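Rakitz Rernilen Table
Set-Up and Care Guide
Section 4: Fitting the Mat and Using the Tabletop

Revised December 24, 2019

Read Section 3 (Legs and Crossbars) before you start. The table must be standing on all its feet and the crossbars must be fully tightened. If the table rocks, go back to Section 3 and adjust the feet now. It is much harder to do once the mat is on.

4.1 What you need

The Vondari mat, supplied rolled in its own tube
The hex key from the hardware bag
A soft cloth
A bucket of lukewarm water and mild dish soap
A second person to hold the far end of the mat

You do not need glue, tape or staples. Do not use them even if the mat seems reluctant to lie flat. Damage caused by adhesive is not covered.

4.2 Preparing the mat

1. Take the mat out of the tube by holding the loose edge and turning the tube. Do not push it out from the other end.

2. Unroll it on a clean floor with the smooth side up. Leave it for one night at normal room temperature.

3. If the ends still curl in the morning, roll the mat the opposite way, smooth side out, hold it for a minute and let go. Repeat if needed.

4. Check both sides for grit. A grain of sand under the mat will show as a bump and will work its way through in time.

Note: The mat may have a slight smell when it first comes out of the tube. Open a window. The smell fades by itself.

Caution: Do not warm the mat with a hair dryer, an iron or a space heater. Heat shrinks it unevenly and the edges will no longer reach the rail.

4.3 Fitting the mat to the tabletop

1. Loosen the rail screws with the hex key. Turn each screw until the rail lifts a little. Do not take the screws all the way out.

2. Wipe the bare tabletop with a cloth dampened in soapy water, then with clean water. Let it dry.

3. With one person at each short end, lift the mat and lower it onto the table. Line up the long back edge first.

4. Slide the back edge of the mat under the rail. Start in the middle and work toward the corners with the flat of your hand.

5. Walk around to the front and smooth the mat toward you. Use your forearm for this and not your fingertips, which leave small ridges.

6. Tuck in the remaining edges. The corners go in last.

7. Tighten the rail screws a little at a time, moving back and forth between opposite sides. Stop when the rail sits flat on the mat. Overtightening will pull the mat and leave a row of puckers along the rail.

Note: Customers who bought the table before October received a rail with slotted screws. Use a wide flat screwdriver for these. The steps are otherwise the same.

4.4 Wrinkles and sag

A faint wrinkle is normal in the first weeks, most often running at an angle across one of the long sides. It does not affect the use of the table. If it bothers you, loosen the nearest rail screws, lift the edge, smooth the mat outward and tighten the screws again.

Sag near the middle of a long edge means the mat has been pushed toward the table's center, usually by someone leaning on it. Draw it back out to the edge with both palms. If the sag returns, the mat is sitting too far under the opposite rail. Repeat 4.3 from step 4.

Do not lay books on a wrinkle overnight. This was recommended in an earlier edition of the guide and we have removed it. The books leave corner marks that last longer than the wrinkle.

4.5 Setting things out

The Rernilen table is made for light sorting and tidying — toys, craft supplies, packing materials, clothes to be folded. The mat gives small items enough grip to stay where you put them and lets you see them against one plain color.

1. Bring things to the table in one batch. Leave the next batch on the floor or on a chair until the first is finished.

2. Keep an open area in the middle for whatever you are handling, and let finished items move out to the sides.

3. Lay soft toys on their backs. They stay put better that way than sitting up, and labels and seams are easy to check.
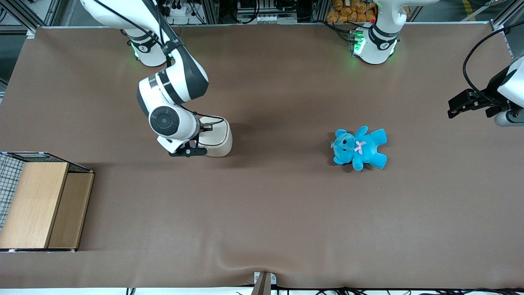

4. Treat round items with more care. Tubes, rolls and cylinders will travel if the table is even slightly out of level. Stand them on end when they have a flat end to stand on. Otherwise set them with their long side across the direction of any slope, or put a folded cloth against them.

5. Put hard items down, do not drop them. The mat takes up some of the knock but the top underneath can still dent.

6. When a batch is done, clear it completely before starting the next.

Note: Bright colors are the easiest to pick out on the brown mat. Pale items show well in daylight but less so under a yellow lamp. For brown or tan items, spread a light towel over part of the mat.

Caution: Do not sit, stand or kneel on the table. Do not let children climb on it to reach things at the back. The load limit on the label inside the crossbar applies to a load spread over the whole top. A person on one edge can tip the table.

4.6 Sorting soft toys

Many people buy the table for a playroom, so a few points on soft toys are given here. Skip this part if it does not apply to you.

1. Shake each toy outdoors or over a bin before bringing it to the table.

2. Press along the seams with your thumbs. If stuffing shows, set the toy aside for mending.

3. Tug lightly on eyes, noses and buttons. Anything that moves goes in the mending pile, even if it moves only a little.

4. Read the care label. Toys that may go in the machine and toys that must be wiped by hand belong in separate piles.

5. Return clean, sound toys to the shelf or basket by size, the large ones first.

Strong blues and reds may bleed when damp. Do not leave a freshly washed toy on the mat to dry. Hang it or stand it on a rack, and bring it back when it is dry all the way through. Dye that has soaked into the mat will not come out with soap.

4.7 Everyday cleaning

Brush off crumbs and lint with a dry hand or a soft brush. Always brush away from the rail. Lint that gets under the rail collects there and forms a gray line.

For marks:

1. Wet the cloth with lukewarm soapy water and wring it out well.

2. Wipe in straight strokes from one short end to the other.

3. Wipe again with clean water.

4. Dry with a second cloth, including along the rail.

The rail needs only a damp cloth. Do not use steel wool, scouring powder or polish on it. Polish runs down onto the mat and leaves a dark edge.

Ballpoint ink should be dealt with the same day. Dab it with a little dish soap straight from the bottle, wait a minute and blot. Do not rub. Felt-tip pen usually comes away the same way, permanent marker usually does not.

Caution: No bleach, nail polish remover or paint thinner. These lift the color from the mat in patches.

4.8 Hot and sharp things

The mat is not heatproof. Mugs need a coaster, and pans, irons and glue guns should be kept off the table or set on a thick board. A board from the Esteves range fits across the table from front to back and hooks over the rail. It is sold separately under order number 692.

The mat is not a cutting surface either. Scissors are fine in the hand, but do not run a craft knife across the mat. A cut cannot be closed, and it will lengthen each time the mat is cleaned.

4.9 Checks

Every 2 months:

Run your hand along the rail and feel for loose screws.
Press on each corner of the table. If it rocks, adjust the feet as in Section 3.
Look along the mat from one short end with the light behind it. Bumps and ridges show up best this way.

Once a year, loosen the rail, lift out the mat and wipe the tabletop underneath. You can turn the mat end for end at the same time to even out the wear. Do not turn it over — the underside is not finished for use.

4.10 Moving or storing the table

1. Clear the tabletop.

2. If the table is only going across the room, leave the mat on. Two people should lift by the frame and not by the rail.

3. If the table is going through a doorway or into storage, take the mat off first. Loosen the rail, draw the mat out toward the front and roll it with the smooth side inward.

4. Put the mat back in its tube. If the tube has been thrown away, roll the mat around a cardboard core and tie it in two places with wide cloth tape. String cuts in.

5. Store the roll lying down. A roll left standing on its end will slump and the lower edge will wave.

Note: Do not store the mat below 50 degrees Fahrenheit. If it has been in a cold garage, let it come up to room temperature before you unroll it.

4.11 Replacement parts

Mats, rail sections, screws and feet can be ordered from Rakitz by post or through the store where you bought the table. Give the model name and the color of the mat. The model name is on the label inside the crossbar. Mats from different batches may differ slightly in shade, and we cannot match an older mat exactly.

Rail screws come in a single size for all Rernilen tables. Order by the bag.

Go on to Section 5 if you are fitting the side shelf.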